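Section 4: Folding and Packing Your Team Shirts

Welcome to the fun part of the Gernelthorpe kit guide! By now your shirts have been sorted by size (Section 3) and you have your Hiltirov storage bag open and ready. Folding a whole team's worth of shirts sounds like a chore, but once you get a rhythm going it flies by, and a bag of neatly stacked shirts is a lovely thing to open on game morning.

What you need

A flat, padded surface, wide enough for one shirt laid out full
The Hiltirov bag and its 2 dividers
The size cards from Section 3

4.1 Laying out the shirt

1. Check that the shirt is completely dry, seams and collar included. Thick trim holds water much longer than the body does.

2. Lay the shirt face down with the collar pointing away from you.

3. Smooth it with flat hands, starting at the middle and working out to the sides. Go gently over the trim. You want it lying flat, never stretched.

4. Turn in any loose labels and close any buttons at the neck.

NOTE: A sofa seat works really well if your table is taken (I fold nearly all of mine there). Brush off crumbs and pet hair first, and pull the cushion forward so the shirt doesn't slide into the gap at the back.

CAUTION: Do not iron over printed numbers. If a number has creased, turn the shirt inside out and leave it under a folded towel overnight.

4.2 Folding

5. Fold one side in toward the center, stopping just past the collar. Do the same with the other side. The two edges should meet or overlap a little.

6. If the shirt has sleeves, fold them back down along the body so they don't stick out.

7. Bring the hem up to the middle, then fold once more to the collar.

8. Flip the whole thing over. The front of the collar should be on top, and if the trim looks straight, you've nailed it!

NOTE: Striped trim is your best friend when folding. Follow the lines with your eyes and you'll spot a crooked fold right away.

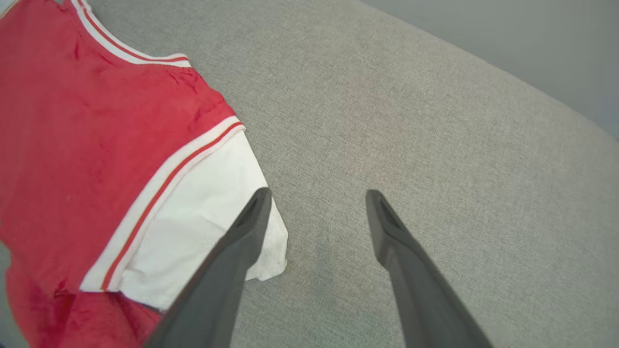
Eyerusalem Tsegaye

Red shirts with white trim, like the one on the gray fabric, deserve a little extra care. Wherever red and white cloth touch in a fold, the two need to be bone dry, so I always give these a second feel along the edges before they go in the bag. Small wrinkles in the body are fine and mostly drop out once the shirt is worn.

4.3 Packing the bag

9. Stack up to 9 shirts per section, collars all facing the same way.

10. Slide in a divider and put the size card on top.

11. Close the bag loosely. Leave it unzipped a hand's width if it will be stored past October.

CAUTION: Do not press the bag flat to squeeze in one more shirt. The trim will take a crease that is very hard to get out.

Go on to Section 5 for shorts and socks.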